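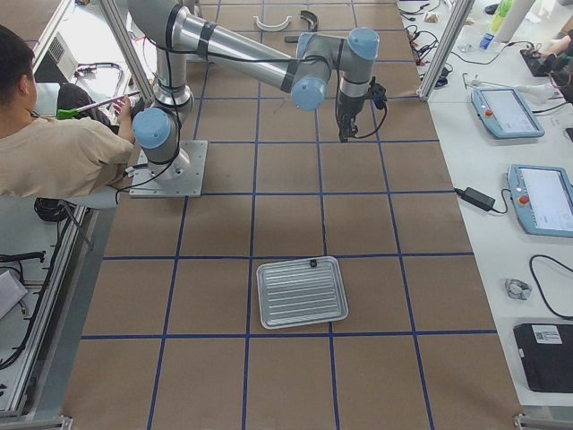 What should a small firm put in the budget before it buys its first robot arm?
The price of the arm, and then a second sum at least as large for everything the arm can't do without: the gripper, the table, the cables, the spares, the training and the hours your own people will lose to it.

Yae Shibata gave me that answer before I had taken my coat off. She has had practice. As buyer for Moklow, which makes small metal and plastic parts for people who make larger things, she has spent the better part of two budget rounds trying to stop the words "and sundries" appearing next to a figure with a comma in it.

"Sundries is where the money lives," she says. "The arm is the honest part of the quotation. It has a price, you can point at it, everyone nods. Then you turn the page."

Her first attempt at the sums was made in October, on a single sheet. She has kept the sheet. It allows for one arm, one gripper and delivery, and at the bottom, in pencil, somebody has written "table?" She believes the handwriting is that of Yoshinori Sakai, who runs the workshop. Sakai believes it is hers.

"I would have used an exclamation mark," he says.

Sakai's view of planning is that you should start from the floor and work up. Where does the power come from, where do the cables run, who is going to trip over them? He wanted these questions settled before a supplier was so much as telephoned. Instead they saw 3 suppliers in a fortnight, each of whom brought biscuits. He concedes that the biscuits were good. Ustari's quotation was the cheapest by some distance until Shibata asked what the training cost, at which point it became the dearest by a whisker. Narkska's included the training but treated the gripper as a sort of optional flourish.

"I asked their man what the arm would do without one," says Shibata. "He said it would be fully functional. I said, functional at what? Waving?"

They went with Tanabe in the end, largely on the strength of a spares list that had prices on it. Sakai had gone through all 19 lines with a ruler. Cables were the item that surprised him. A cable that bends all day wears out, he points out, and while you wait for a new one you own a very expensive coat stand. He now keeps money aside for them every year and defends it like a family heirloom.

Tharindu Bepari, who does the books, is less romantic. His complaint is that everyone wants to know how soon the thing will pay for itself, and that they want the answer to be short. "I can make it 2 years on paper," he says. "I can make it 8 on different paper. It depends on how many hours you think it will run, and the people guessing the hours are the ones who want to buy it."

So he made them guess low. The plan that was finally signed assumed that the arm would spend its first months being taught, adjusted, stopped and taught again, and earning nothing at all. Sakai thought this gloomy. Shibata thought it was the first sensible page in the folder.

Did they budget for people? "For courses, yes," she says. "For afternoons, no." A fitter who is standing over a robot with a screwdriver isn't doing the job he was doing last month, and that job still has to be done by somebody. Next time she will put it down as a line of its own. Bepari has asked her not to call it sundries.

There is a next time, it seems. Sakai has begun mentioning a second arm, in the tone other men use for sheds. Shibata says she is open to persuasion and has handed him a blank sheet. When I left he was still on the floor plan, and had got as far as the sockets.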